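Laundry room inspection, Parkamitz guesthouse – September 20, 2024
Inspector: Edeltraud Danzer

- [x] Dryer lint screens clean, both units
- [x] Exhaust duct secured, no kinks
- [ ] Clearance behind dryer 2, minimum 300 mm. *Shelf too close. Move it.*
- [x] Extinguisher in date, bracket tight
- [ ] Detergent store locked. *Key missing from hook 6.*

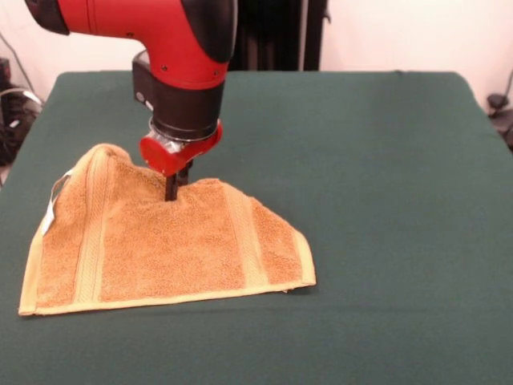
Aisle width at the folding area measured at 900 mm, which meets the house rule. Floor drain cover has one loose screw – refit before next use.

- [x] Emergency stop labels legible
- [ ] Water shutoff tagged. *Tag faded, reprint.*

Open items to Vilhjálmur Bjarnason. Recheck in two weeks.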